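Unit 4: Unpacking and keeping the box

2025-05-14, Sindside evening course, Home Storage

In this unit we work on the bed, and the reason is simple: it is the widest soft surface in most small flats. Spread the cover flat first. Put the box down with its open side up and take out the large things before the small ones. Paper tags and leaflets stay inside until the end, so they do not get lost in the folds of the cover.

A cardboard box with a clean white inside is worth keeping. For the shelf exercise we will use boxes which hold up to 3000 grams — heavier things go in the Prolley crates, see Unit 5.
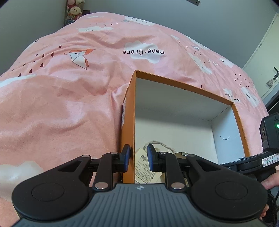

When should a box be thrown away? When the corners have become soft, or when the bottom bends under a weight of 900 grams. A small mark on the wall is not a reason.

Before you store a box:

- read every tag and put the useful ones in your Plalirex folder
- wipe the inside with a dry cloth
- write the new contents on one short side, in pencil

Keep receipts for 14 days at least, also for cheap things. Some shops ask for the tag together with the receipt.

Homework: bring one empty box from home and a list of what you want to keep in it. The list can be in your own language.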